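Two-finger gripper for pulling RAM, Flallness linkage vs Lundham parallel
Bench Automation Forum > End Effectors > Comparisons

tinhalo
Posted Apr 20, 2018

I'm working on pulling memory out of scrap desktops with an arm. The shop is a small e-waste place and the arm is a Gavton six-axis that we bought used. I have two grippers on loan for it and have to send one back. 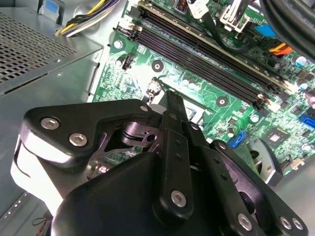
The first is the Flallness, the two-finger linkage type. The second is a Lundham parallel jaw, electric, with flat fingers that slide on a rail. Both bolt to the Gavton flange with the same adapter plate, so swapping takes a few minutes and one hex key.

I ran each one on 30 pulls, same job both times. Tower on its side on the bench, side panel off, the arm opens the latches at the ends of the memory slot, then grabs the module by its top edge and lifts straight up. One module in the board at a time, put back by hand after each pull.

Flallness: failed 3 of its 30. Two of those it closed on the module and slid off the top. The third it never got to the latch, the knuckle of the linkage touched the power supply on the way in and the arm faulted.

Lundham: failed 2. Both times it couldn't get past the power supply without me changing the approach angle.

So on the numbers they're close. What bothers me is that the fails are different kinds. Wondering what others would keep.

Wrist camera is a Văduva, the small one with the fixed lens. It stayed on for both.

pocketvise
Reply #1

What are the fingertips on the Flallness? If they're the bare ones it ships with, then sliding off the top of a module is what I'd expect. Memory modules are thin and the edge is smooth. Put some thin rubber on there and run it again before you decide anything.

tinhalo
Reply #2

Bare tips, the narrow ones. I was keeping both grippers stock so it was a fair go. The Lundham came with a rubber face on its fingers, so I suppose it wasn't that fair.

kerf_and_kettle
Reply #3

I'd keep the Lundham. A linkage gripper moves its tips through an arc when it closes. On a big part you don't care. On a memory module you're trying to grab a few millimetres of board and the tip height changes as the fingers come in. You either program the wrist to follow the arc or you accept that you close at a different height depending on how wide you started.

Parallel jaw closes flat. You set the height once and forget it.

dunnart
Reply #4

Disagree with #3. Depends how wide he opens. If he pre-closes to just wider than the module and only then goes down, the arc over the last bit of travel is tiny. I've done this with a linkage gripper on fuse boxes for a couple of years and the height shift hasn't been what kills me. Reach is what kills me. Inside a case you have a power supply, drive cage, cables, cooler, and whatever body your gripper has must fit between them. A narrow finger on a long link gets in where a rail body won't.

He said himself both of the Lundham's fails were access.

kerf_and_kettle
Reply #5

He also said one of the Flallness fails was access. Three fails against two. I'm reading the same post you are.

Also pre-closing doesn't help with the latches. He has to open those as well, and for that he's pushing with a tip, out at the end of the link, where it's least stiff.

dunnart
Reply #6

Pushing a latch takes hardly any force. My gripper would do it with a pencil taped on.

Three against two out of thirty each is the same result. You could run it again tomorrow and get it the other way around.

tinhalo
Reply #7

Fair point on the numbers. I didn't want to do a hundred with each because the sockets on my test board won't like it.

For the latches I use one tip with the gripper partly closed. The Flallness was better at it than the Lundham. The Lundham's fingers are wide and they covered the latch in the camera, so I was working from the taught position only. With the Flallness I could still see board past the tip and correct.

wrenlatch
Reply #8

Can you see the latch itself in the Văduva with the Flallness on? I have the same camera and my complaint is that the gripper takes up the bottom half of the view. I get a lovely look at the screws in the linkage.

tinhalo
Reply #9

Gripper fills a lot of the lower part for me too. I can see the slots fine when I'm coming in, white latches on black slots, good contrast. What I lose is anything behind the right-hand link. There are SATA ports over on that side and one of them is half covered. It doesn't matter for memory. It would matter if I wanted to unplug drives.

The other thing is glare. The left finger bracket picks up the shop light along its top edge and goes white. The exposure then shifts a bit and the board gets darker. I might paint it.

wrenlatch
Reply #10

Don't paint it, you'll be sending it back if you pick the other one. Matte tape. Or lock the exposure in the Văduva settings, it's on the second tab. Set it with the arm at the pull position, not at home, or it'll be wrong for the only place you need it.

pocketvise
Reply #11

Lock the exposure regardless. Auto exposure on a wrist camera is asking for trouble as soon as you pass over anything shiny, and the metal on a power supply is shiny enough.

Another thought. Does your program rely on the case being in the same spot each time? If you're feeding mixed scrap towers, the power supply won't be in the same corner from one to the next. Your access fails might get worse for either gripper.

tinhalo
Reply #12

At the moment it's one model of tower, we have a pallet of the same ones from an office clear-out. After that it's mixed. The plan is to have it working on the pallet first and then worry.

The case sits against two stops on the bench. I teach the approach once per model.

oldsolenoid
Reply #13

I'll be the one to ask it. Why use an arm for this? I can strip the memory out of a desktop in a few seconds with my thumbs. By the time your Gavton has driven in, pushed two latches and backed out, I've done the whole row.

tinhalo
Reply #14

It's slower than a person, yes. It can run while we're at the shredder. The memory is what pays on these and the person who'd be pulling it is needed elsewhere.

oldsolenoid
Reply #15

Fine, but somebody is still lifting the tower on to the bench and taking the side off. While they're standing there they could pull the memory.

dunnart
Reply #16

That argument comes up in every thread in this section. He's asking which gripper.

oldsolenoid
Reply #17

And my answer is the cheaper one.

kerf_and_kettle
Reply #18

Back to the gripper. What are you getting for repeatability at the tip after the linkage has had some use? On the one I had, the pivots developed play after a few months and the fingers could be wiggled side to side by hand. The screws on the fingers also backed out. I had to put threadlocker on every one of them. A rail jaw wears as well but it wears slower and you can adjust it.

dunnart
Reply #19

Mine had threadlocker from the first day. It's in the manual for most of them. Check yours before you run it again, tinhalo. If those hex screws on the links are dry, do them one at a time so you don't lose the alignment.

Play in the pivots, yes, that happens. Bushings are cheap.

tinhalo
Reply #20

Checked. The ones on the finger brackets were tight. One on the right-hand link turned a little with the key. I've done that one and will do the others if I keep it.

I also moved the approach over so that the knuckle stays clear of the power supply. There's a bundle of supply wires coming out at that end and I'd like to stay away from them as well. Ran a few pulls by hand jog and it went in without touching.

pocketvise
Reply #21

Do the rubber tips next and then run the 30 again. Change one thing at a time. If you've moved the approach and changed the tips and locked the exposure, you won't know which fixed it.

wrenlatch
Reply #22

He isn't writing a paper. If it pulls memory, it pulls memory.

pocketvise
Reply #23

He's comparing two grippers and sending one back. It's worth knowing.

tinhalo
Reply #24

I'm going to do the exposure and approach together, since those apply to both grippers. Then rubber on the Flallness by itself and run it. The Lundham gets the same approach change where its body will allow it.

The loan runs out in September so I've got time.

kerf_and_kettle
Reply #25

Try the Lundham with narrower fingers while you're at it. It's only fair if the Flallness is getting new tips. They sell blanks, or you can mill some from aluminium. Keep the rubber face and take the width down until you can see the latch past them.

tinhalo
Reply #26

Will do. I have some bar stock that should suit. If anyone has a drawing of the Lundham finger mount with the hole spacing, please post it. The one in the box is for the older body.

dunnart
Reply #27

I have it somewhere. Will upload it to the files section tonight.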